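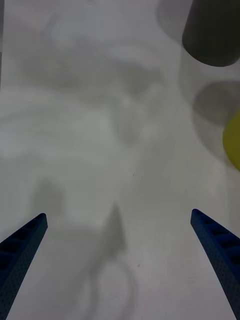 Gripper Trials, Tedcombe Bench
Posted by Laurier Vachon, December 2, 2024

The Tedcombe bench has been used since August to compare two sets of fingers on the same arm, with the same wrist camera and the same controller settings. Set A is the Zonden straight finger. Set B is the blue finger with rectangular pockets along the inner face. Each set ran 600 grasp attempts over 16 object placements. Cempaka Simanjuntak wrote the placement script, and Ewan Faulkner handled finger changes and calibration.

Wrist camera view, set B, fingers open
Both tips stay in view at this opening, one rising from each lower corner, with bare white tabletop between them. The dark cylinder and the yellow-green object are at the right edge and only partly visible.

Shadows
Diffuse overhead light still leaves soft gray shapes on the table. The pointed one between the fingers is the type that our first segmentation pass labeled as an object. Carleen Hollis now masks the lower center of the view before detection - crude, but it costs nothing at run time.

Surface
The white top is slightly glossy and shows mottled gray patches in the upper half. Exposure was locked for both sets. A matte sheet is on order from Whitelaw.

Camera notes
Frames are logged with joint positions and commanded finger width. The set B log contains 856 frames after duplicates were removed. Timestamps on the first 2 placements drifted and were corrected by hand.

Results by placement are in the Clikham project folder. Send corrections to Tegan Brunton.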